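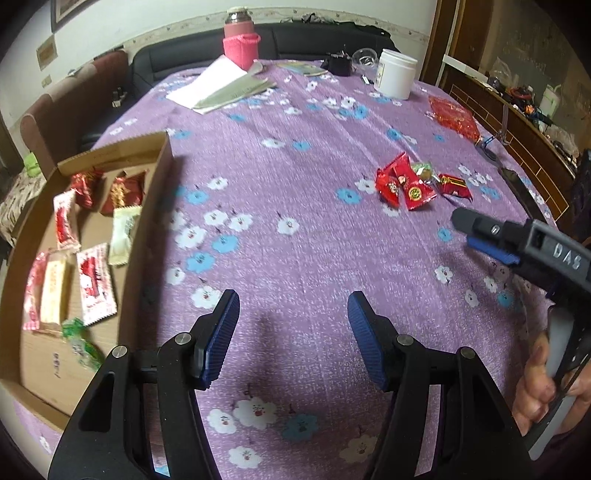
3.2 Probenpraxis und Besetzung

Untersucht wurden 331 Proben der Bands Ponier, Hulden und Dollow. Ponier arbeitete durchgehend zu dritt, Hulden wechselte zweimal den Bassisten. Neue Stücke entstanden meist aus Riffs, die erst nach sieben Durchläufen einen festen Ablauf hatten. 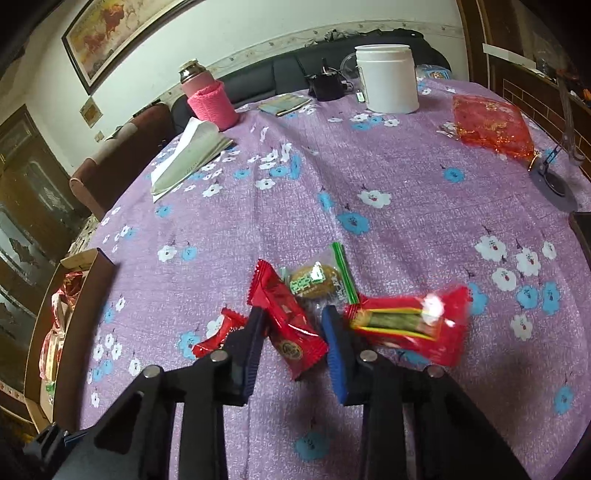 Seite zuletzt geändert: im Mai

Abb. 3: Tisch mit verpackten Snacks.

Bei Dollow lag der Text in der Regel vor der Musik vor. Die Tempi schwankten dort stärker als bei Hulden.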